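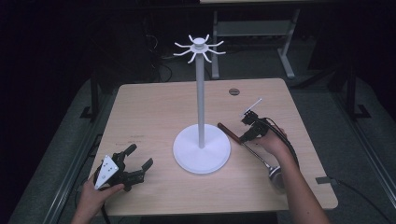 Stick grips, wet tests, 10/2/21

Carrying on from the drop tests. The question is still the one Kumstead asked us: does the Platov grip hold better in rain than the ordinary cushion wrap their second team has been using, and is it worth what Platov wants for it? The leaflet says "up to twice the hold in the wet". Up to is doing a lot of work there. No load given, no temperature, and no word on what it was twice as good as. I wrote to ask in the autumn and got the same leaflet back as a file.

What we had on the bench

Four sticks, all the same Favivmont mid-weight with the old wraps stripped and the handles cleaned back to the shaft. Two wrapped with Platov, two with the cushion wrap. I did one of each and Evangelia did one of each, so if one of us winds tighter than the other it should at least show up in the numbers. It did. Hers are tighter, and the overlap is more even. Mine have a fat turn near the top where I stopped to find the scissors.

Note for anyone repeating this: don't trust the finishing tape that comes in the Platov packet. It lifted on both sticks overnight. I've gone over it with plain electrical tape, well above where the clamp goes.

Method, such as it is

Stick held upright in the Awad clamp, rubber cuff round the grip, cuff pulled straight down by the spring balance until it slips. Read the balance at the first slip and ignore the peak after that, as the cuff bunches up and the reading goes silly. Dry first, then wet. Wet means sprayed all over, left while you count to sixty, shaken once and straight into the clamp. I know a shake isn't a proper unit. We tried hanging them to drip instead and the results were all over the place, depending on where the drip line ran.

Eight pulls per stick in each state. I threw away the first pull every time because the cuff needs to bed in, and wrote that down before starting so I can't be accused of picking.

The cuff is meant to stand in for a glove or a bare hand. It doesn't, really. A hand squeezes harder when it feels something going and the cuff can't. So all of this tells us about surfaces and very little about hockey, and I'd like that sentence to survive into whatever gets sent to Kumstead.

Results

Dry: no difference I would put my name to. Platov a touch higher on Evangelia's sticks, a touch lower on mine. The gap between her winding and my winding is bigger than the gap between the two products, which ought to embarrass the leaflet more than it embarrasses me.

Wet: Platov is better. I didn't expect to be writing that. Both Platov sticks held more than both cushion sticks, and the worst Platov pull beat the middle of the cushion pulls. It is nowhere near twice. If I take the kindest pair of readings on the sheet and ignore the rest I still can't get there.

The cushion wrap drops off badly in the first few pulls and then stays put. Platov starts higher and creeps down the whole way through the set, and was still falling when we stopped. That bothers me. A test of eight pulls flatters something that wears slowly. A half of hockey has a good many more changes of grip than that, and players drag the stick along the ground, lean on it, drop it in the dugout and stuff it in a bag still soaking.

So I left one Platov stick on the motor rig with the cuff running up and down at light load, spraying whenever I walked past. Stopped at 844 strokes when the cuff split. By then the surface had gone shiny along one side and the wet reading had come down to nearly the cushion figure. One stick, one cuff, uneven spraying, so I wouldn't hang anybody on it. But it points the way I'd have guessed: good when new, ordinary once it has been used.

Things that could be wrong

The clamp. The Awad's lower jaw has play in it again. I packed it with card and the card got damp during the wet pulls. If the stick was tipping slightly, the cuff would bind and read high. It should affect both wraps the same, but "should" is how we ended up redoing the shin guard work.

The water. Straight from the tap, so quite cold at this time of year. Rubbery things change with cold. I don't know which wrap that favours.

Mud and sand. None. The Kumstead pitch is sand-dressed and their grips come off it like fine sandpaper. I suspect sand does more to a grip than rain ever will, and neither we nor Platov have tested it.

Evangelia's comments, copied from the sheet

"Not sure slip is what players complain about. The ones I asked said the grip gets heavy and turns round on the shaft. We haven't looked at turning at all."

She's right, and it's annoying, because the clamp can't do it. Turning would need a torque arm and a different cuff. She thinks the arm off the old wrist rig would fit. I think the bolt holes are wrong, but I haven't measured them.

E. Vasilakis also asks why we are only using Favivmont sticks when half the squad don't. Because those were the ones in the cupboard. The handle is fairly round compared with some, so wraps may sit flatter on it than they would on an oval one. Added to the list.

What I'd say to Kumstead if they rang today

Don't buy it for the whole squad. Get a few, give them to players who don't know what they cost, and ask again in May. Re-wrapping with the cheap stuff more often might do just as well, and somebody ought to show them how to wind it (Evangelia, clearly).

I would not repeat the Platov claim to them in any form. I'd also not say it's rubbish, since the wet readings on the new grips were plainly better and I can't wish that away.

To do

Order cuffs. The split one was the last of the thick ones.

Fix the lower jaw properly, with metal shim and no card.

Repeat wet pulls with water left in the room overnight.

Weigh each stick dry, then soaked, to see whether "heavy" means anything.

Try the wrist rig arm before arguing about it any further.

Sand: ask Kumstead for a bag of whatever they brush off the pitch. Keep it away from the motor.

Raw readings are in the blue folder behind the shin guard sheets. The second page has a coffee ring over two of the cushion figures - the copy next to them is in Evangelia's writing and is the one to use.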